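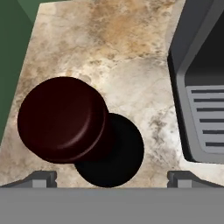 Chapter 4
Series Fiction and Its Readers

Many readers meet a fictional investigator in the middle of a long career. They borrow the sixth book from a library shelf, enjoy it, and go back to find the first. Publishers have long understood this habit, and it shapes the way mystery series are planned, written, and sold. This chapter examines the series as a form in its own right. It considers how a continuing character is built, how a setting is kept consistent from one volume to the next, and how an author serves the newcomer and the loyal reader in the same pages.

The previous chapter treated the single mystery novel as a closed structure. A crime disturbs an orderly setting, an inquiry follows, and the final pages supply an account of what took place. A series repeats that structure but leaves certain matters open. The investigator may age, marry, change jobs, or quarrel with a relative over the course of several books. The crime belongs to one volume; the life belongs to all of them. Students should keep this distinction in mind when they read the extracts from the Folov novels later in the chapter.

4.1 The Problem of the Second Book

The second book in a series is often the hardest to write. The first may have been conceived as a complete work, with its main character brought to a point of rest. An author who returns to that character must find a new source of unease without undoing the earlier ending. 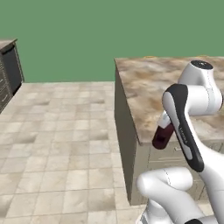 The author must also decide how much of the first plot may be mentioned. A careless reference to a guilty party can spoil the earlier book for anyone who has not read it, and editors commonly ask for such lines to be removed. In the Folov series, the second novel opens two years after the first and moves the detective to the harbor town of Hurnis. The change of place allows old events to be referred to briefly, by people who know of them only through rumor.

Length is a further concern. A recap that runs to four pages will test the patience of a returning reader, while a single sentence may leave a new one confused. Most working writers spread the necessary facts across the opening chapters – a name in one place, a former address in another – and trust the reader to collect them.

4.2 Keeping the Record

Writers of long series usually maintain a reference document, known in the trade as a series bible. It lists the ages, habits, and family ties of recurring characters, along with street names, dates, and the layout of important rooms. The bible kept for the Folov novels grew to 700 entries, of which 60 concern the town of Hurnis alone. A useful bible records:

- the full name and birth year of each recurring character
- injuries, debts, and promises that may affect a later plot
- the season in which each book takes place
- the position of doors, windows, and furniture wherever a clue depends on them
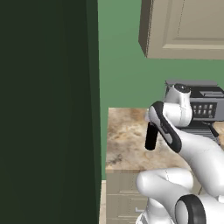
4.3 Terms Used in This Chapter

Arc: a line of development that continues through more than one book.

Standalone: a novel that requires no knowledge of any other.

Series bible: the written record of facts established in earlier volumes.

Readers should review these terms before beginning the first extract.

Related titles
Reading the Short Mystery – Fekadik Press
The Hurnis Novels: A Study Guide
Sydorenko Handbook of Popular Fiction
Writing for a Continuing Audience – Fekadik Press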